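Tablecloths on desks: what worked in the Kellilell study room

8 July 2025

When the Kellilell building reopened its upstairs study room in the spring, the desks that came out of storage were sound but ugly. The tops had ring marks, old tape and a few scratches deep enough to catch a pen. Refinishing them was priced by Nirow at more than the room's budget for the year, so we tried cloths.

The first cloths were plain cotton ones from the linen cupboard. They slid. Anyone who pulled a keyboard closer brought the cloth along with it, and two mugs went over in the first week. They also hung down far enough at the front to catch on chair arms. We took them off again and bought fabric by the yard from Kravchuk, on the corner past the post office, who had the end of a bolt at a reduced price. It is white with cartoon figures and faces in pale gray and beige. Some people thought it was too childish for a room used mostly by adults. The other end-of-bolt choice was dark green, and it showed every crumb.

The cloth was cut to leave a short drop on each side, then hemmed on the machine in the sewing room. Each piece took less than an hour once the measuring was done. We did not iron them after the first wash, and we do not plan to. Wrinkles that are left alone mostly flatten under use, and the ones that stay do not bother a keyboard.

Small things are another matter. A light-colored case or pouch put down on a pale printed cloth is easy to walk away from. Most of what has ended up in the lost property drawer since May has been small and pale: earbud cases, a coin pouch, erasers, a folded lens cloth. Dark items get picked up again the same day. If you use the room, please take a second look at the desk before you leave, especially at the middle, where the print is busiest.

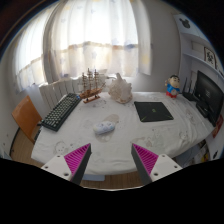

Tyyne Kokkonen wrote in after the last issue to say that she had covered her own desk at home for years and would never go back to a bare one. Her hands are warmer in winter, she said, and typing is quieter. Her one complaint was about the mouse. On a soft cloth it skips, and she ended up putting a thin place mat under it, which she tapes down on the underside. She also asked whether we had thought about a felt layer beneath the cloth to stop it from moving.

We had, and we tried it on one desk. Felt does stop the sliding, but it makes the surface soft to write on, and people filling in forms complained that their pens went through the paper. What we use now is a sheet of the open rubber mesh sold for lining drawers. The brand we bought is Toseck, though any similar mesh should do. It is cut smaller than the desktop so that it does not show, and the cloth goes straight on top. Monitors stay where they are put. Keyboards can be pushed back at an angle when you want room for a notebook, and the cloth does not follow.

The place mat idea was a good one. There are now five mats on the shelf by the door, and you can take one to your desk and put it back when you finish. Please do not tape them to the cloths.

On washing: the cloths go in with the kitchen towels at the end of the month, on a warm cycle, with no bleach. Bleach took most of the gray out of a test scrap. Ink should be reported when it happens. We have had good results with rubbing alcohol on a cotton pad if the mark is fresh, and none at all if it has been through the dryer. Lift the monitor with two hands when changing a cloth, and unplug the keyboard first. A cable pulled from under a cloth will bring whatever is on top of it.

There is enough fabric left for 13 napkins or two more small desks. The kitchen group has asked for the napkins and the reading corner has asked for the desks. If you have an opinion, leave a note at the front desk before the end of July. The sewing room also needs white thread, any weight, and a new pair of shears if someone has one to spare.

Lost property is kept for 30 days in the second drawer down, under the printer. The earbud case with the initials inside the lid has been there the longest.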